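Lusness spring water scheme passes halfway mark

Work on the new spring-fed water supply for Lusness and the farms above it has passed the halfway point, and the first two tapstands are expected to be running by August.

The scheme brings water down from a protected spring at Jaststead, on the ridge north of the village, through 2267 metres of buried pipe to a storage tank beside the primary school. From there it will feed four public tapstands. Two are in the village itself, one is at the market ground and one is at the road junction below Psarras, where most of the outlying families pass on their way to the fields.

Until now the village has relied on the river in the dry months and on a shallow hand-dug well for the rest of the year. The well turns cloudy after heavy rain and the walk to the river and back takes most households the better part of an hour.

Ferenc Kerekes, the field engineer for the Trerora water project, said the spring had been measured through two dry seasons before any digging began.

"We didn't want to lay a pipe to something that would stop in the third year," he said. "It drops in the dry season, as they all do, but it has kept going both times. The tank fills overnight when people aren't drawing from it, and that gives us the supply for the morning."

The spring box was finished first. It is a closed concrete chamber with a gravel bed behind it, an overflow and a locked cover. A drainage ditch has been cut on the uphill side to carry surface water away, and a fence now keeps cattle off the ground above. The landowner agreed to give up grazing on that strip in return for a private connection to a trough further down the slope.

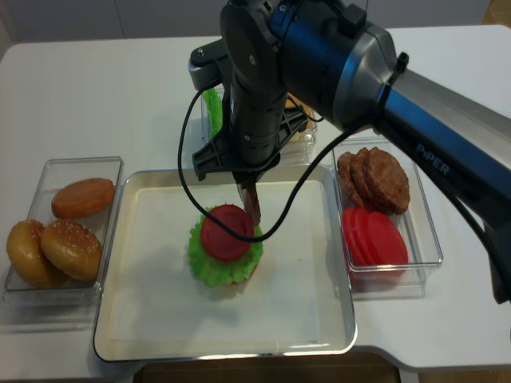 Pipe trench

Digging the trench has been slower than planned. The upper section crosses a band of rock that had to be broken by hand, and for several weeks the team moved forward only a few metres a day. The route was shifted to the west in one place to avoid the worst of it, and this added an extra bend and a second air valve.

Below the rock the ground is soft and the work has gone quickly. Each household taking part was given a length of trench to dig and could choose its own hours. Most people started at first light and stopped before the heat. The pipe is laid, jointed and covered by the project's own plumbers, who pressure test every section before it is filled in. One section failed its test and a joint was remade. The rest have held.

There are two stream crossings on the route. At both of them the pipe changes from plastic to galvanised steel and is carried over on concrete supports. The lower crossing is complete. The upper one is waiting for steel, which was held up at the depot and is now due with the next lorry.

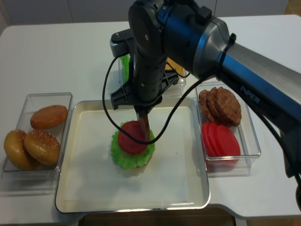 A PiPER robotic arm over a burger and its tomato slice.

Storage tank and taps

The tank base was poured last month and the walls are up to shoulder height. When finished it will hold 4000 litres. Mr Kerekes said a larger tank had been considered, but the school plot is narrow and the cost of moving to other land would have meant losing one of the tapstands.

Each tapstand will have two taps, a concrete apron and a soakaway so that spilt water does not stand around the base. The design was changed after people at Lusness asked for a raised step on one side, high enough to set down a full container before lifting it on to the head or on to a bicycle. The market tapstand will also have a low tap for washing hands.

Water will be tested at the spring, at the tank and at each tap before the supply is opened. After that, samples will be taken every month for the first year. The early results from the spring were good, but a chlorine doser is being fitted at the tank all the same – the pipe will be flushed with a stronger dose once before anyone drinks from it.

Paying for repairs
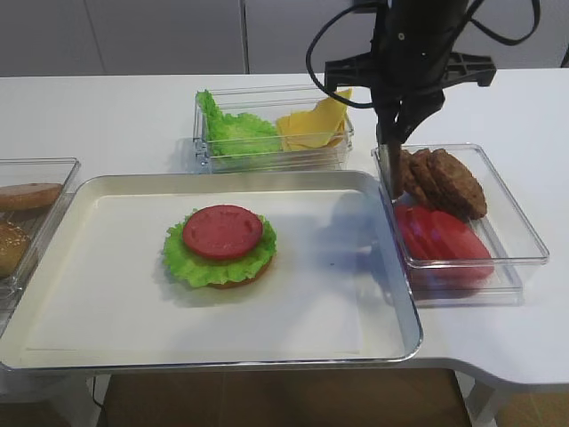

Households will pay a small monthly charge, to be collected at the tapstands and kept in an account in the village's name. The money is meant for taps, washers, valve parts and the wages of the two caretakers, who are already working alongside the plumbers and learning how to isolate a section and mend a joint. The rate has been agreed for the first year and will be looked at again when there are real costs to compare it with.

Not everyone was happy with the idea of paying. At the last village meeting several people pointed out that the river is free, and asked what would happen to families who could not find the money in the months before harvest. It was agreed that the charge could be paid in two parts, after each harvest, and that the oldest residents living alone would not be charged at all.

Farmers near Psarras also asked whether the pipe could be extended to their side of the valley. Mr Kerekes said the spring would not support it in the dry season, but a second source has been found on that side and will be measured over the coming year. No decision has been made on it.

The old well at Lusness will stay open for washing and for watering gardens. Its rim is to be rebuilt and a new cover fitted once the tank is finished.

The next village meeting will be held at the school at 4 in the afternoon, after the steel has arrived. The opening order of the tapstands will be settled there.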